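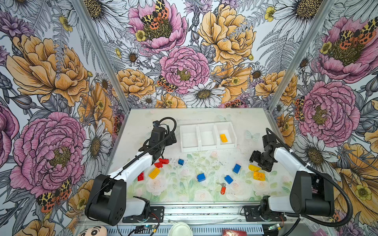

About us

Clinon is a small wallpaper and printed fabric studio in Cundbridge, and we love pattern! Big blowsy flowers, tangled hedgerows, tiny sprigs you only notice once you're sitting down with a cup of tea – if it grows, one of us has probably tried to draw it.

Kyriaki Tzanetos started the business at her kitchen table with a borrowed lino press and a huge roll of lining paper. Theano Mitsotakis-Vlachou joined her soon afterwards, bringing a wonderful eye for colour and (thank goodness) some idea of how to run an order book. There are 21 of us now, in the old seed warehouse on Gilchrist Lane, and we still draw every design by hand before it goes anywhere near a screen.

Our best-known range is Belinness, which grew out of a summer spent sketching on the river path. It comes in 4 colourways and we've sent out more than 600 rolls of the green alone. 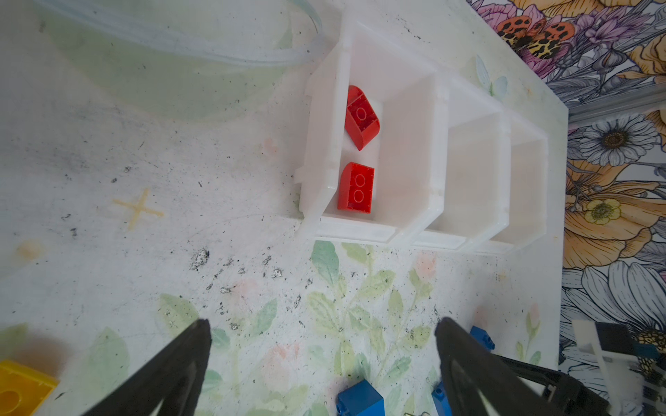 Pale green leaves and faint pink blossoms, with a brighter floral on the wall.

We're always happy to cut samples, talk about awkward chimney breasts or help you work out how many rolls you need. The shop is open every day except Tuesday, when we mix inks and make a terrific mess. Do come and see us, and bring a photo of your room if you can!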